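Tips > Workroom > White tables and desks

Print this page | E-mail this page

Keeping a white table white

Sat 20 January

White table tops are sold as easy to look after. I have had two, and I don't believe it. They show every smear, and the advice that comes with them is mostly an advert for a spray.

Take the Plorkard cleaner, which promises 200 wipes a bottle. I got 90 before the trigger jammed, and I couldn't tell its work from that of a damp cloth and a drop of washing-up liquid. Wring the cloth out hard, go from the far side towards you, then dry with a second cloth. Grey rub marks from metal need a little bicarbonate of soda on a fingertip. Don't scrub with it. The "magic" sponges do lift marks, but they dull a shiny top, so try one on the underside first.

Metal trays and plates are the worst offenders. Lift them, never slide them. Stick-on felt pads are meant to cure this — mine from Sketex picked up grit by April and scratched worse than the bare metal had.

As for "clear the table every night", I doubt anyone keeps it up. Put open shelves within sight of the table and you have some chance. 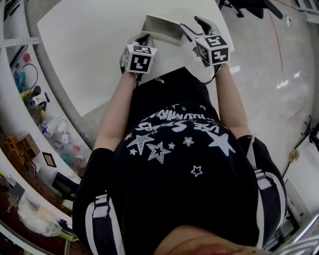
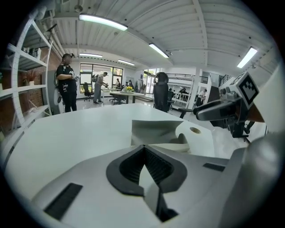
Moreira disagrees with me about open shelves and says they only move the mess to eye level, where it gathers dust as well; doors cost more but you wipe them once a month and forget them. Fair enough, though I have seen what goes on behind doors.

If you do go for open cubbies, leave a few of them bare and keep plants on a saucer. Boxes are fine if you know what's in them. Labels I can take or leave.

One last grumble, chair casters. Hard ones mark a pale floor and carry grit back to the table. Pull the hair out of them with tweezers and wipe the wheels when you do the floor. A Cendetia mat is supposed to save you the bother. Mine curled at the corners.

Print this page | E-mail this page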